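Small shelves get their own corner at Fellwood

If you walked past the old Doltbridge print works in March and wondered why people were carrying candlesticks up the stairs, I can fill you in. Fellwood, the secondhand homewares shop on the ground floor, has opened a styling room above the shop, and I went up for a nose around on opening morning (I'd meant to stay ten minutes and stayed until lunch).

The idea came from Kayode Briggs, who has run the shop for 5 years and has watched a lot of customers pick up a nice little thing, turn it over, and put it back down again. "They like it, they just can't see it at home," he told me. "Downstairs it's sitting next to forty other things. Up here you get a table and a shelf and you try it out."

So that's what you do! You bring up whatever you've got your eye on, put it on a tabletop shelf, move it left, move it right, swap it for something else, and take as long as you like. There's no charge and you don't have to book, though it did get busy toward noon and I'd go early if you want a table to yourself.

I'm a sucker for those little raised shelves anyway. Mine at home holds mail and a dead fern. The ones at Fellwood are plain things, a pale board with black metal ends, and they make a much better case for themselves with a plant next to them or a couple of tall pieces on top.

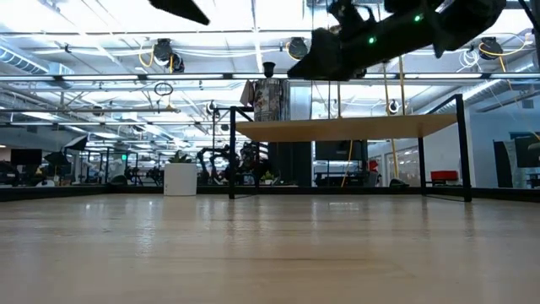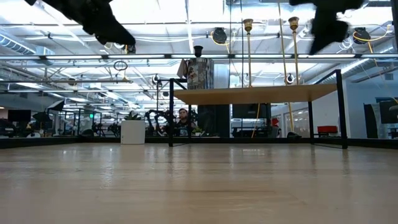 The black-framed tabletop shelf in the upstairs room: beside a spiky green plant in a white pot in the first picture, and with gold candlesticks on top in the second.

The candlesticks were my favorite, I'll admit it. They're tall and skinny with fancy cups at the top, and I wouldn't have looked twice at them in a box downstairs. Up on the board, with a shiny canister for company, they looked like something my grandmother would have told me not to touch. I also liked the plant sitting down on the table - a shelf doesn't have to hold everything you own, and I needed to hear that.

Briggs has 159 pieces set aside for people to try so far, mostly vases, pots, jars and candle holders, with more coming up as they get cleaned. He'd like bigger furniture in there eventually, but the stairs are narrow and he's not in a hurry. The room itself is 465 square feet, and part of it is still being used for storage, so mind the boxes by the door.

One couple had brought a teapot from home to see what would go with it, and that's allowed too. They left with a blue dish and no shelf, after a pretty long talk about whether the teapot was really the problem.

The room is open from 10 a.m. to 4 p.m. whenever the shop is. Go in through Fellwood, past the lamps, and take the stairs at the back. Dorura, the coffee place across the yard, is giving 2 dollars off a pastry if you show a Fellwood receipt, and Zarei Frames next door is open the same hours.

I bought a small jar. The fern has been thrown out, and the mail is still on the shelf.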